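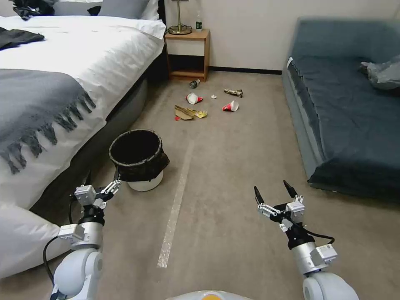
4. Turning over the bedroom between guests

Applies to all Plakard sofa-bed studios. Allow 50 minutes, or more if the last guests had a good time.

4.1 Clear the floor first. Bottles, paper cups and wrappers go in the bin beside the bed. Guests know where the bin is. They prefer the carpet.

4.2 Check the small stuff. Scraps of paper hide well on beige carpet and clog the Fledell upright in seconds.

4.3 Lift clothing off the bed before you touch the duvet. Check between the pillows too. Bag everything, label it with the unit number and put it on the Fanaveo shelf.

Caution: Do not strip the bed with clothing still on it. In April we laundered a silk shirt at full heat and heard about it for 2 weeks.

4.4 Fold the gray throw separately. The fringe goes in last and facing up - it knots if you so much as look at it.

4.5 Shake out the duvet and center it. It should hang evenly and stay off the carpet.

4.6 Stand both gray pillows upright against the headboard, white ones behind.

4.7 Wipe the nightstand, including the open shelf under the drawer. Remove any bottle next to the lamp, even a full one.

Note: Vacuum last, working from the far wall back to the door. If you vacuum first, see 4.1 and start over.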